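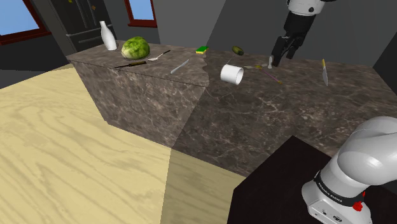 A kitchen island in our simulator, with the Franka Emika arm above the worktop.

Share 50 | Comments 0

About Prikex

Prikex is a small software company in Unddale. We write planning and perception software for robot arms which must work among ordinary household things. We do not build arms, and we do not sell them. Our customers have the hardware already, and they come to us when it has to do more than repeat one fixed movement.

The company was started by Do-yoon Shin and Anathi Adams, who met while they were both maintaining the same old motion library at another employer. Do-yoon had written the collision checker and Anathi was the person who received the complaints about it. They left in August with a plan on four pages, and one of these pages is still on the wall beside the coffee machine.

What we make

Keta is our planner. It receives a goal, for example "put the cup upright", and it returns a path for the arm together with the moment when the gripper should close. If it cannot find a path, it says which object is the obstacle. Customers tell us that they use this message more than any other part of the product, and for this reason we have rewritten its wording many times.

Lengyel is the perception side. It estimates where each object lies and how it is turned. Thin things are the most difficult for it. A spoon lying flat on veined marble gives very little height to measure, and the pattern of the stone can look like an edge. A cucumber or a lettuce is much easier to find, but the lettuce is harder to hold.

Both products are tested in simulation before they are tried on a real arm. At present we keep 248 kitchen layouts, with different worktops, floors and walls, and the objects are placed again for each run. Cups are put on their side, and knives come at angles which no tidy person would leave. Every night the test server completes 2,859 runs, and in the morning Mpho Cele reads the failures and divides them between the two teams. A failure that both teams refuse goes to Anathi.

Who we are

Unathi Engelbrecht leads the work on Keta. Before this she was writing route software for delivery vans, and she says that a gripper between two spoons is the same problem with less parking.

Dineo Visser is responsible for Lengyel and also for the documentation. If you find a mistake in the manual, please write to her directly. She answers quickly and she likes to receive page numbers.

Working with us

We take a limited number of new customers each year. Usually we begin with a trial of six weeks, in which we model your arm, your gripper and your table in the simulator. You keep the model after the trial, also if you decide not to continue.

Students can apply for a place in the test team. Some knowledge of C++ or Python is necessary, and experience with robots is not. Visitors are welcome after 2 p.m., when the morning meeting has certainly finished.

50 shares
0 comments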